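Tratero two-tier handling bench
Skutunard > Cell equipment > Benches and fixtures

Item status: in stock
Supplied by Sivakumar, shipped flat

The Tratero is a fixed bench for two-armed humanoid cells that load, turn and set down molded parts. It has a flat upper tier for the parts themselves and a lower tier for small items you want close to the robot but off the working surface. The finish is a single saturated yellow on both tiers - black parts show up well against it, and the vision setup needs less tuning.
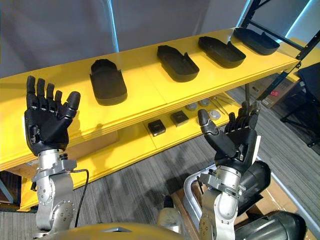 Set the bench on a level floor before you bring the robot up to it. Carpet tile is fine as long as the feet are not sitting across a joint. The upper tier is 700 mm from the floor with the feet wound fully in, and the feet give 20 mm of adjustment. Level the long side first, then the short side, and lock the nuts. Check again after the first day of running.

Teaching the pick positions

Power the arms down to hand-guide mode and bring each one to the part by hand. Teach the approach, the grip and the lift as separate points. Three points per part is enough for most shells. Save them under the bench profile and not under the robot profile, or they will be lost when the robot moves to another cell.

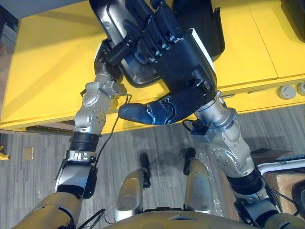

The bench profile stores left and right sides separately, so mixed tooling is supported. Choose the end tool for each side from the list before teaching anything. With a gripper on the left arm and a five-fingered hand on the right, as on the cell shown, teach the gripper side first. The gripper takes the lip of the shell and the fingers go over the rim from the other side. Set the grip force low to begin with and raise it one step at a time. Glossy parts mark easily.

Part spacing

Leave a hand's width between parts on the upper tier. The software will accept less, but an open hand coming in from the side needs room for the thumb. If you change to a longer part, re-teach the whole row. 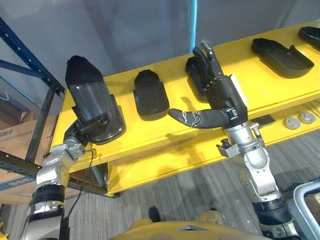 Cables

Run wrist cables with a free loop at the elbow and another at the wrist. Move the arm through its full reach at slow speed and watch that neither loop drops below the upper tier. Clips from the Andamier cable kit fit most forearm housings. Do not use zip ties over a joint.

Care

Wipe both tiers with a damp cloth at the end of the shift. No solvent - it dulls the yellow and the cameras will pick up the patches. Small chips along the front edge can be touched up with the paint supplied. Let it dry overnight before running parts over it.
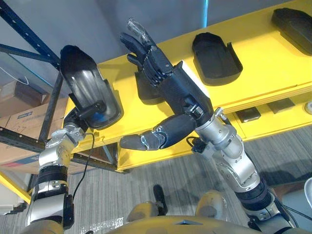 Every 3 months:
Check the bolts under both tiers
Check the feet and lock nuts
Run the saved profile at slow speed with no parts loaded
Look over the finger pads and gripper pads and replace any that have gone shiny

If picks start landing off to one side, check the bench before you change anything in the software. A foot that has worked loose will shift the whole row by the same amount. Reset the foot, run the profile and only re-teach if the error is still there.

In the box: bench panels, feet, bolt set, hex key, touch-up paint, profile file on USB stick.
Not included: robot, end tools, cable kit.

Page updated April 2024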